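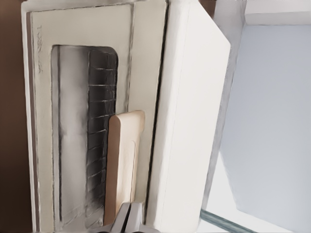

The Belon Institute has completed the second round of data gathering for its household appliance program, bringing the number of recorded practice runs to 2,394. The runs were produced in simulation and will be used to train a control system that learns by copying examples given by human operators. Work on the round began in February at the institute's Avalthorpe laboratory. Among the tasks is the operation of a simulated toaster oven, in which an operator guides the gripper to the tan handle beside the viewing window and attempts to move the door. The close view from the gripper is stored with every run, together with the joint positions of both arms and the commands sent by the operator.

Operators work in shifts of 3 hours and follow a written protocol. The position of the appliance on the table is changed between runs so that the system does not come to depend on a single layout. Runs in which the operator loses contact with the handle are kept and labeled separately. Of the total, 283 carry that label. 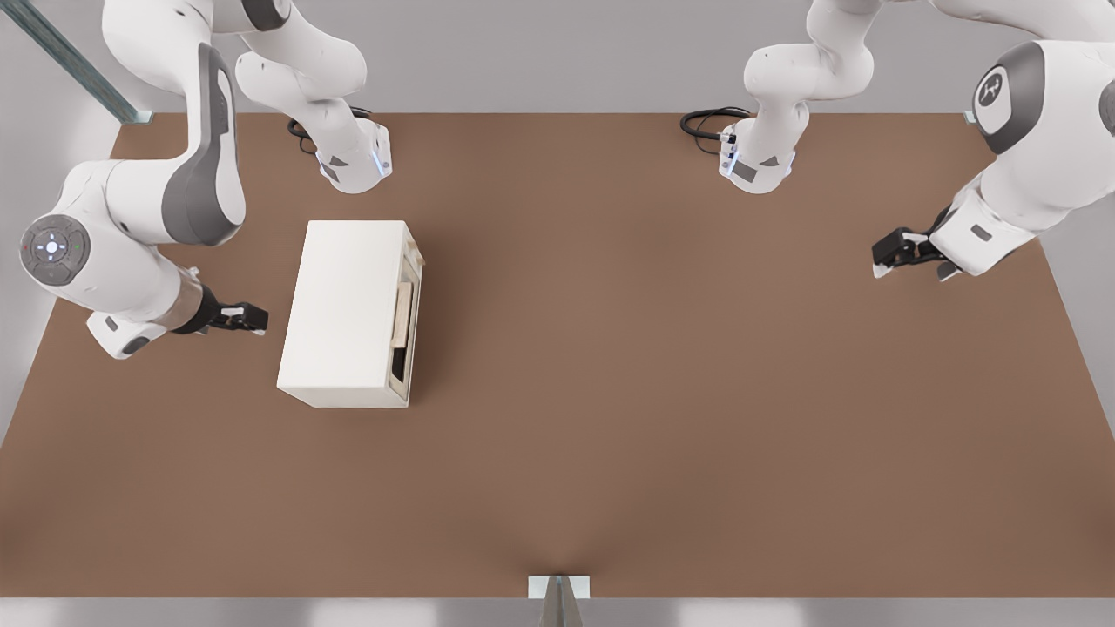
The two-arm workstation in simulation, with both grippers open above the table. Credit: Belon Institute

The simulation software, known as Tusteo, was developed at the institute and replaces an earlier package that supported only one arm. Under the new software, a session can be paused and resumed from the same point, and overhead and gripper views are saved on a common clock. The institute stated that the change has shortened the review of each session and reduced the number of files returned to operators for correction.

Review of the collection is being carried out by the Waaka Center for Applied Automation, which will check the labels and set aside a portion of the runs for testing. The center will report its findings to the institute before training begins. A third round, covering drawers and cabinet doors, has been approved under the same protocol. Operators who took part in the second round will receive revised instructions before the new sessions open.

Filed under: Research News, Robotics and Automation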